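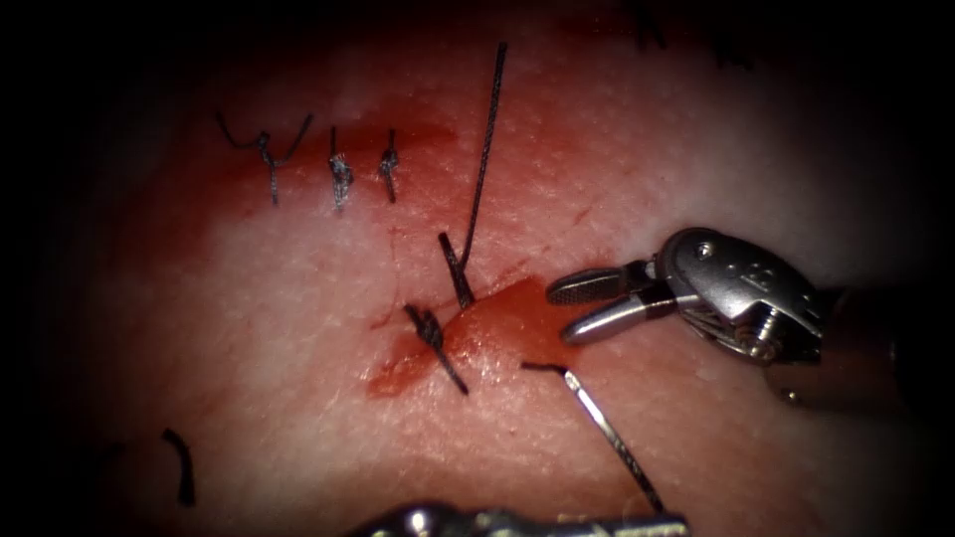 3.2 Le corpus des annonces et ce qu'on en a tiré

Je reprends là où la section précédente s'arrêtait, c'est-à-dire au moment où Davoud Hashemi m'a donné accès aux archives du club Skikora. Des classeurs entiers de petites annonces, de factures de garage, de courriers entre propriétaires (certains franchement fâchés !), le tout consacré au coupé Azimi et à sa version découvrable, la Drumach. J'ai relevé 2 804 annonces exploitables. Il y en avait presque 3 700 au départ, mais j'ai écarté les doublons et celles où le prix manquait.

Ma première surprise a été la carrosserie. Je m'attendais à ce que les vendeurs vantent surtout le moteur, et pas du tout : ils parlent de la peinture, des joints de portière, du chrome des pare-chocs – des pages et des pages sur le chrome. Le moteur arrive bien après, souvent avec un simple « tourne rond ».

La figure 2 donne la répartition des prix demandés selon l'état déclaré. On y voit deux bosses assez nettes, l'une pour les voitures « à restaurer », l'autre pour les voitures « roulantes ». Entre les deux, pas grand-chose. J'ai d'abord cru à une erreur de saisie de ma part, j'ai donc tout ressaisi en septembre, et les deux bosses sont toujours là.

Figure 2. Prix demandés selon l'état déclaré par le vendeur, archives Skikora.

Reste le cas de l'atelier Bakov, qui a vendu des pièces refaites à l'unité. Son catalogue compte 500 références, et les annonces qui le citent affichent des prix plus élevés que les autres. Faut-il y voir un effet de la qualité des pièces ou de la réputation de l'atelier ? Je penche pour la réputation, mais je n'ai pas de quoi trancher avec ces seules archives. J'y reviens en 3.3 avec les factures.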